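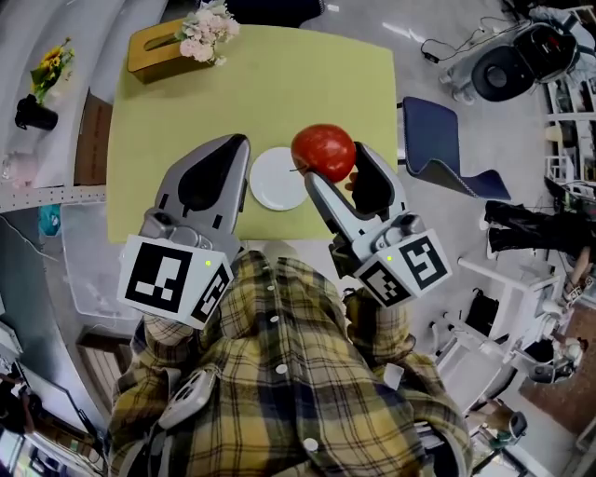 Reshma Visser wrote back that the table check should come before the floor check, and I agree, so the order is changed from June.

Dining corner, Shezi room – weekly safety check
Filled in by: Bogdan Kaczorowski
Day: Saturday, before lunch

1. Table stands level, does not rock when leaning on it
OK. I pushed from all sides.

2. Table top without sharp edges or splinters
OK.

3. Plate: no chips, no cracks on the rim
OK. White round plate is in use. Please turn it over also, the cracks begin often from the bottom.

4. Fruit fresh, no soft places
OK. One red apple. Change it when the skin becomes wrinkled.

5. Tissue box and flowers kept to the far side
OK. The flowers are artificial, so no water can spill, but they collect dust. Please shake them outside.

6. Chair: seat and back firm, screws tight
Needs work. On the dark blue chair 2 screws were loose. I tightened them by hand only – Roxana Surdu has the correct key.

7. Floor free, nothing to trip over
Needs work. Dark cloth things must not stay on the gray floor behind the table. Hang them up or put them on a shelf.

8. Way to the door open
OK.

Points 6 and 7 to be repeated within 24 hours. Vusumuzi Matlala will sign for them.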